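Two-arm bagging: is a one-number success rate any use as a result?

Asked by bagsandtags, Thu 5 August

Hi all! I'm helping write up a small study on two-armed bagging (toy veg going from a tray into clear zip bags, both arms driven by a learned policy) and I've got myself in a proper muddle over how to report it. My supervisor wants a single success rate per method. The trouble is that our two policies fail in completely different places, so one percentage hides nearly everything I find interesting.

We have 2593 recorded demonstrations, all done by people driving the arms by hand, and I've been going through them tagging bits. The wrist views are where I get stuck. I've got plenty of moments like the one below, with the fingertips pinching the bag low down and the other pair wide open up at the rim, and I can't decide what stage to call it. Grasping the bag? Opening it? Already letting go?

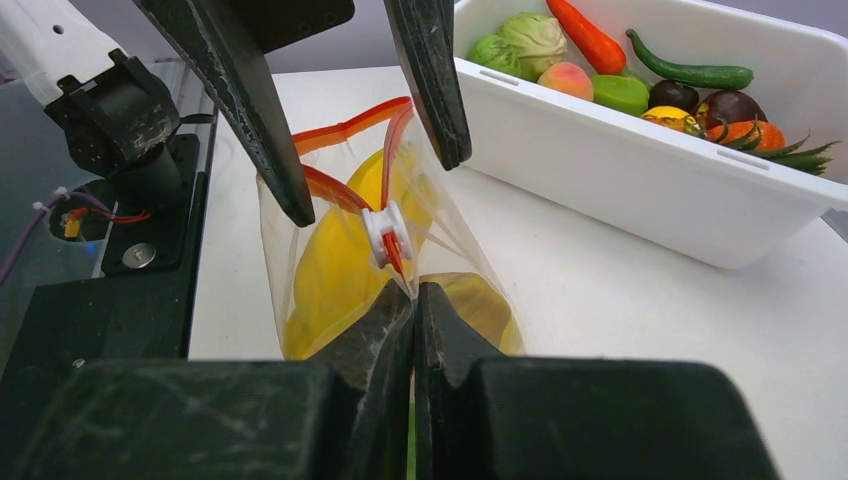

What I'd like to know:

1. Do people score stages separately for this sort of job, and if so, how many stages before it gets silly?
2. Does a wrist view count as enough evidence for a label, or do I need the fixed camera as well?
3. Is 14 trials per item enough to say anything at all?

I've read the Skenamine report, which splits everything very finely, but I got lost in it by the third table. Thanks in advance!

Posted by Shireen Masilela

Oh, I've been exactly here! We did a bagging study at Prindeck last February and I changed the scoring twice before I was happy with it (and then had to relabel the lot, which I don't recommend).

Yes, score the stages separately. We ended up with 3: bag open, item inside the mouth, item released and staying put. I tried adding "bag picked up" and "item picked up" as well, but our labellers kept disagreeing over when a pick was finished, so those went in the appendix and stayed there. Give your supervisor the overall rate AND the stage rates in the same table. It's one extra column per stage and it stops the argument.

On the cameras, I'd use both. The wrist view is lovely for seeing what the fingertips are touching, but it's hopeless for where the bag is in relation to the other arm. For your pinching moment I wouldn't label from a still at all – play it forwards a second or two and see which fingers move next. From the fixed camera you get the tray, both arms and the bag in one go, and I find I can tag the coarse stages from that alone.

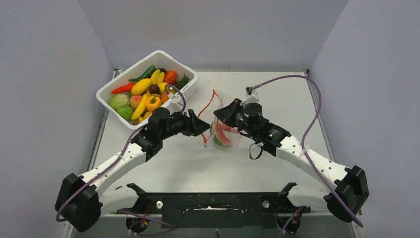
Fixed view: tray at the back left, bagged watermelon slice between the two grippers.

With a view like that one I'd happily tag "item in bag" and move on. I would not tag "released" until I'd watched the next bit, however tempting it is when you've got hundreds left to do.

Your 14 trials per item will show up a big difference between the two policies and nothing subtle. Put the raw counts in the table next to the percentages so people can judge for themselves. Oh, and shuffle the order of the items between policies! We didn't, and all our long awkward ones came at the end of the day.

Posted by gripe_and_grip

just use success rate. everyone does. stages are only worth it if a reviewer asks

Posted by Dindo Gatchalian

Mostly agree with Shireen, but I'd be stricter about the middle stage. "Item inside the mouth" sounds clear until you've got a long thing held upright with bag film behind it and the zip looping round it, and then two sensible people will give you two different answers. I put a pepper up in our group meeting in Chiba and we spent most of the hour on it. 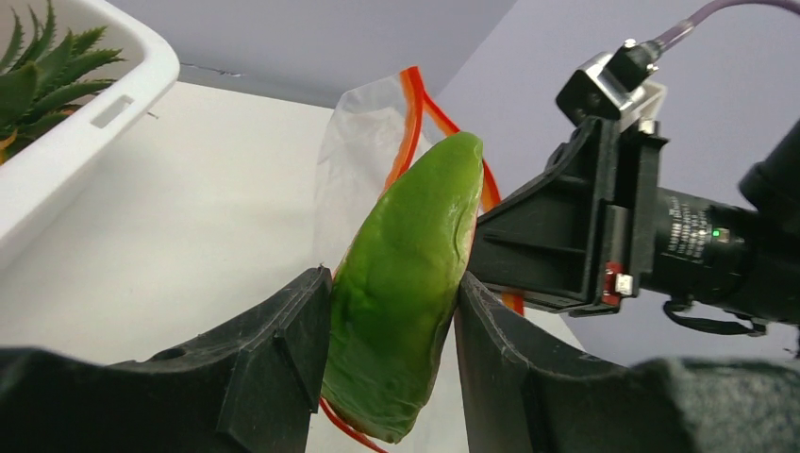 1. Write the rule down before you label anything. Ours is that the lowest point of the item has to be past the zip line, judged from whichever camera shows the zip best. If no camera shows it, the label is "unclear" and it stays unclear.

2. Get a second person to label a slice of the data without seeing your labels, and report how often you agreed. Do it per stage. Our agreement on "released" was very good and on "inside the mouth" it was embarrassing, and that told us more about the rule than about the policy.

3. Record which arm is holding the bag. It costs you one keystroke, and I wish we'd had it from the start, as one of our policies only ever struggled with the bag in the left gripper.

As for Skenamine, skip to the appendix with the labelling sheet. It's the most readable part, and the Handmont people based theirs on it if you'd like a shorter version to copy.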